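Workshop tips: looking after a two-armed table robot

Tulalthorpe Makers' Room, tips pages
Last tidied up 7 May 2018

When Natsumi Ichikawa first asked me to write down how we keep the snack table going, I said it would fit on the back of an envelope. It did not, and I have been adding to it ever since, usually with a mug in one hand and a cloth in the other. What follows is mostly housekeeping. If you can keep a sewing machine happy you can keep one of these happy too, and a good deal of the advice is the same (lint, loose screws, people putting their tea down where they shouldn't).

I'll take it in the order I do it on a normal morning.

Before you switch anything on

Wipe the table. I know, I know, but do it first. Crumbs from rice cakes get everywhere, and once they are ground into the covering they leave greasy patches that tape won't stick to. A barely damp microfibre cloth will do it. Don't spray anything straight on to the table, and certainly not near the arm bases; spray the cloth, over the sink, and wring it out well.

Have a look at the covering while you're down there. Ours is brown, and I have grown fond of it, as it hides a multitude of sins and doesn't glare under the ceiling lights. If a corner has started to lift, cut a fresh piece and don't try to patch it. Patches make a ridge, and a small carton standing on a ridge will fall over the minute anything brushes past.

Then run your eye along the cables. You want a loop with some slack in it wherever a cable meets something that moves, and no slack at all where people walk. I use the soft hook-and-loop straps from the garden shop, the kind for tying up tomatoes. Zip ties are tidier, but then you have to snip them every time, and sooner or later somebody snips the wrong thing. (It was me, last August.)

Check the stop button next. Press it, see that it latches, twist it out again. Keep the space in front of it clear, and I mean properly clear, with no baskets and no rolls of tape. Tomoyo Noguchi marked ours off on the table edge with a strip of yellow tape as long as her forearm, and it has saved a lot of nagging.

The fingers

Most of our dropped yoghurts have come down to dirty fingers. The pads pick up a sort of bloom from handling plastic packets, a bit like the film you get on the inside of a car windscreen, and then a smooth pot slides straight through. Clean them with a lint-free cloth and a dab of isopropyl alcohol, power off, and let them dry before you start up. Check what your own pads are made of first, mind you. Some rubbers go sticky with alcohol, and for those it's warm water with a drop of washing-up liquid.

Feel the pads with your thumb as well as looking at them. A worn pad goes shiny and slightly hollow in the middle. We change ours in pairs, both fingers of the same hand, even when only one looks tired. The Bratier pads have done well for us. The Majumder ones are cheaper and perfectly decent, but they're a shade thicker, so if you swap from one to the other you must set the closed position again or it will squash things. Ask me how I know about the cheese.

While you have the cloth out, nip up the finger screws. Snug is plenty. If you find the same screw loose two mornings running, take it out, clean the thread and put in a tiny drop of the blue, removable threadlocker. Never the red!

Laying out the table

People tend to think the arm does all the work and the table is just where things sit, but a well laid table will forgive a slightly clumsy arm. Keep the serving tray in the middle, where both arms can get to it without stretching. An arm at full stretch sags a little and shakes a little, exactly as yours would holding a full kettle out in front of you.

Clear acrylic steps are lovely for pots and cups. They lift things off the table so the fingers can come in around the sides, and they let you see what is behind. They do slide about, though. A small square of non-slip drawer liner under each foot cures it, and you can lift it and rinse it when it gets dusty. Clean the acrylic with soapy water and a soft cloth. Glass cleaner with ammonia in it will craze the edges, and kitchen roll scratches more than you would think. 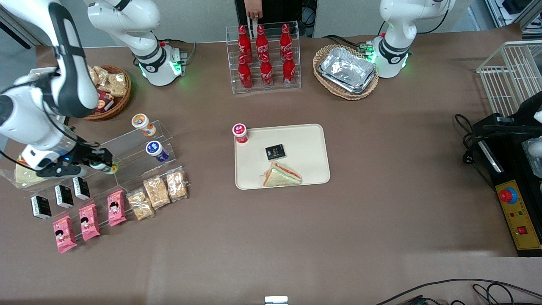

Soft packets are another matter altogether. Lay them flat, with the crimped ends all pointing the same way, and leave a finger's width between them so that one can be picked up without dragging its neighbour along. Plump the contents towards the middle before you set them down. If you're using real food you'll need to retire the packets fairly often; after a few days of being pinched they go limp and start to split along the seam, and then you're back to crumbs.

Heavy bottles want a rack that can't tip. Load the lower row first and unload it last, and keep a hand on the rack while you are moving it about. If somebody does need to reach over the table, the rule in our room is that they say so out loud and whoever is at the controls says "stopped" back to them. It feels silly for a week and then you forget you're doing it.

Baskets are good for anything light and awkward, bags of puffs especially. Choose one with a smooth rim. Wicker looks friendlier than plastic, but run an old pair of tights around the inside edge now and then, and wherever the tights snag, snip the stray end off with nail scissors. A stray end will catch a bag every time.

Warming up

Give the arms a gentle run with nothing in the fingers before you ask for anything clever. We have a list of 16 poses that goes through every joint, slowly, and I stand there and listen. You get to know the sound. A faint, even whirr is fine. A tick that comes round at the same point each time usually means a cable is rubbing on a cover, so look there before you start worrying about gears. A grinding noise means stop, switch off and ring somebody.

After that I do one pick with something that doesn't matter, an empty cup as a rule. Up, across, down on the tray, let go. If it lands squarely, on we go. If it lands crooked, I check whether the rack has been nudged before I touch a single setting. It has nearly always been nudged. Pencil marks round the feet of everything on the table will save you half an hour, or chalk if your covering is dark.

If it is out by the same amount everywhere, then it's the arm that wants setting again. Home it, use the pointer, touch off on your corner marks, and write the figures in the book with your initials. Please do write them in the book. Ours goes back 37 pages now and it's the most useful thing in the room.

When something goes wrong

Fingers won't open: power off and look for a bit of wrapper in the slide. Tweezers, a torch and some patience. Don't lever at it with a screwdriver.

Lights not their usual colour: write down what colour and whether they are steady or blinking before you restart. Once it's restarted the clue has gone, and whoever helps you will ask.

Something spilt: stop button first, then cloth. Sugary drinks are the worst of all. Wipe with plain water, then again with a fresh cloth, and leave everything off until you are quite certain it's dry underneath. Our lovely contact at Greltton told us to leave it overnight if there was any doubt, and I've kept to that.

Arm drifts downwards when it's holding something: take the load out of the fingers and see if it still does it. If it does, don't carry on using it for light things in the hope it will settle. Put the card on it and leave it for the next service visit.

Putting it to bed

Park both arms over the table with the fingers just open, so the pads don't take a set. Power off at the controls and then at the wall. Food goes back in the lidded box (mice, Natsumi, mice). I throw an old cotton sheet over the lot, washed without softener as softener leaves a film, and tuck it in at the back so that it doesn't drag on the cables.

Spare pads are in the second drawer, in the mint tin. If you take the last pair, tell Tomoyo and she'll put some more on the order.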